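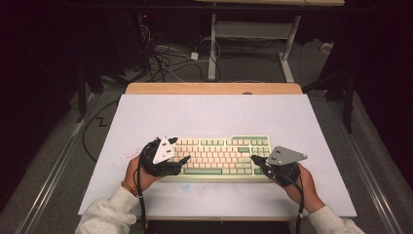
Demonstration Data Group, Vistus Manipulation Lab

Minutes of the weekly collection meeting, Thursday, 10:00 a.m.

Chair: Ülle Kütt
Present: collection operators, labeling, model training, hardware support
Apologies: none received

1. Minutes of the previous meeting

Accepted with one correction. Under item 3, "episode length" should read "clip length." The two differ in the storage format and the wording matters for the export script.

2. Status of the keyboard task

The July target is 1,000 accepted episodes. The count at close of work yesterday was 753 accepted and 48 rejected. Rejected episodes are not included in the accepted figure and stay on the server under a separate label.

Tasks recorded so far use two hand-held grippers, one per hand, with the keyboard on the white board. The current task list has three entries: slide the keyboard to a given position, turn it a quarter turn, and lift it with both grippers and set it down again. Key pressing has not been started.

Labeling reported that most rejections come from tracking loss on one gripper during the quarter turn. The operator's forearm crosses over the opposite marker plate and the pose estimate jumps. The remainder are episodes that began before the operator had returned to the start position.

Agreed: operators will turn the keyboard in two shorter moves, with a regrasp between them. The regrasp is to be kept in the recording and labeled as its own step. Episodes recorded with the single long move remain valid if tracking held throughout.

3. Left and right plates

The white plate is on the left gripper and the gray plate on the right. Model training asked whether the difference in shade could be picked up by the policy as a shortcut for telling the hands apart. Hardware support noted that the deployed arms will carry no plates, so any dependence on them would be a fault.

Two options were discussed. The first is to mask the plates in the training images. The second is to swap plates between hands for part of the set. Masking is cheaper and can be applied to existing episodes. Swapping requires recalibration each time and makes the logs harder to read.

Agreed: masking first. Swapping to be looked at again if the held-out test shows a gap between masked and unmasked images.

4. Board surface

Labeling asked if the board should be cleaned between sessions. Small marks on the surface stay in the same place from episode to episode and could serve as fixed reference points for the model. Opinion was divided. Model training would prefer variation: some sessions on a clean board, some on a marked one, some with the board rotated. Operators pointed out that rotating the board means repeating the height check.

Agreed: the board will be wiped at the start of every second session. Rotation deferred to the next task.

5. Cables

Each gripper cable must have enough slack for the full lift. Two episodes last week were stopped when the right cable pulled tight against the desk edge. Operators are to run one full lift without recording before each session and check both sides. Cables on the floor near the rails are to be moved clear of the operator's feet.

6. Keyboard variety

All accepted episodes use the same compact keyboard. Model training considers this too narrow for the stated goal and asked for 4 more, including at least one full-size model and one with a dark case. Šimkus has been approached for a quote. Delivery time is not known.

The chair asked that the new keyboards not be mixed into the present set until the target is reached, so that the first training run has a clean baseline. Model training accepted this on condition that the baseline run is not delayed past the end of the month.

7. Storage and export

The Plerov export drops the gripper opening value when an episode is paused and resumed. A fix is in review. Until it is merged, paused episodes are to be discarded and recorded again. The Stirkov server has enough free space for the present task at full image rate. It does not have enough for the next one.

8. Action items

Ülle Kütt: confirm the server extension and the keyboard order.
Labeling: add the "regrasp" step to the label list and update the operator sheet.
Model training: run the masked and unmasked comparison on the accepted set.
Hardware support: fit longer cable ties on the right side; report on recalibration time.
Operators: continue with the quarter turn in two moves.

9. Next meeting

Same time and room next week. Key pressing to be added to the agenda if the export fix has been merged.

The meeting closed at 10:50 a.m.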